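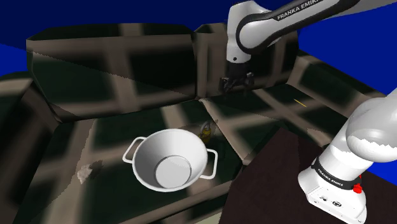 A computer model of a robot arm beside a sink. Trying a job on a computer first can save money later.

How Do You Buy a Robot?

Buying a bike is fairly simple. You find one that fits, you pay for it, and you ride it home. Buying a robot takes longer. A robot arm needs a place to stand, tools to hold things with, and people who know how to run it. All of that has to be planned before any money is spent.

This page follows a made-to-order kitchen business called Hulbridge. It cooks 800 lunches a day for schools. After lunch there are a lot of pots and bowls to wash, and the business wants to know if a robot arm could help clear the sinks.

Start with the job

The first question is what the robot should do. "Help in the kitchen" is too big an answer. A robot can't be planned around a job that nobody has written down.

Hulbridge wrote its job in one line: pick small things out of the sink and put them where they belong. Small things means bottles, sponges, cloths, lids and scraps. The big pots can stay in the sink for the people to wash.

Writing the job down shows what the arm has to reach, how heavy the things are and how fast the work must go. If the heaviest thing is a small bottle, there is no need to pay for an arm that can lift a fridge.

Measure the space

Next comes a tape measure. An arm that bends and swings needs clear air all around it. It also needs a strong base, which may be a table, a stand or a metal post bolted to the floor.

Every arm has a reach. That is the distance from the base to the farthest spot the hand can get to. The Hulbridge sinks are 600 millimetres across, so the planners drew one on paper and marked where the base could go. They found two good spots and one bad one. The bad one was behind a door.

Try it on a computer

Robots cost a lot, so many buyers try the job in a simulation first. A simulation is a bit like a video game. The sink, the arm and the dishes are all drawn by a computer, and the arm moves by rules that are meant to match the real world.

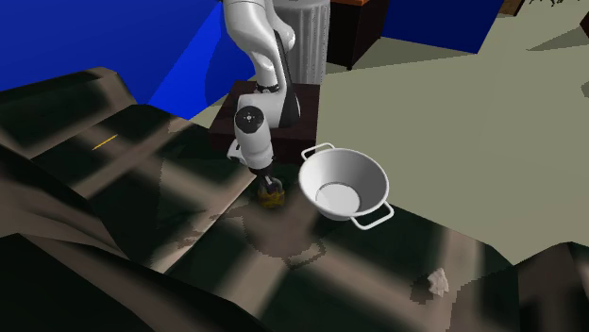
In a simulation you can move the base a little to the left and run the job again. You can change the size of the bowl, or swap the bottle for a sponge. No plates get broken, and the floor stays dry.

The Hulbridge planners called their test project Hiko. They set up 27 different sinks on the computer, each with things lying in different places. Then they had the arm try each one and wrote down which things were easy to pick up and which were hard. Soft, crumpled things went on the hard list. They squash when they are squeezed, and it is tricky to work out where their edges are.

A simulation does not get everything right. Real water splashes, real soap is slippery, and a real light can shine into a camera. The computer test helps you choose, but the real arm still has to be tested in the real kitchen.

Choose the hand

Many robot arms are sold without a hand. The hand is called a gripper, and you often have to buy it on its own. People forget this when they are adding up the cost!

Some grippers have two fingers that close like a clothes peg. Others have more fingers, and some use suction, like a plunger. A flat lid might suit suction. A round bottle might suit fingers.

Planners often make a list of shapes to test, such as a ball, a box, a ring and a disc. A ring is a good one because there is more than one way to hold it. You can pinch one side, or wrap the fingers right around the outside. 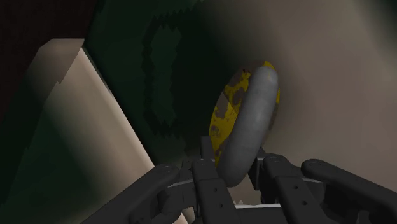 A grey ring and a yellow disc at the gripper. The finger parts are joined by round pivots.

Add up the whole cost

The price on the arm is only one part of the budget. A budget is a plan for how money will be used. Here are the lines in the Hulbridge budget:

The arm
The gripper, and a spare set of fingers
The stand or base
Cameras, so the robot can find things
A safety fence or sensors
Lessons for the workers
Repairs and spare parts each year
Electricity

The planners asked two sellers, Saraç and Flarkby, to send them a quote. A quote is a written price for a job. Saraç had the lower price for the arm, but the gripper and the lessons were extra. Flarkby put everything in one price. To compare them fairly, the planners filled in every line of the budget for both sellers and looked at the totals.

They also asked how long the arm should last. An arm that costs more but works for many years can be the cheaper one in the end.

Rent or buy?

Some businesses rent a robot before they buy one. Renting means paying a smaller amount each month and giving the robot back later. It's a useful choice if you aren't sure the job will stay the same. Hulbridge plans to rent an arm in June, when the schools are quieter, and decide after that.

Try it yourself

Pick a small job at home, such as putting socks in a drawer. Write the job in one line. Measure the space with a ruler or tape. Then make a budget list with everything a robot would need to do it. You don't have to know the prices. Just see how many lines you can fill.

Words to know

Budget: a plan for using money
Gripper: the hand of a robot
Quote: a written price for a job
Reach: how far an arm can stretch from its base
Simulation: a computer model used to try things out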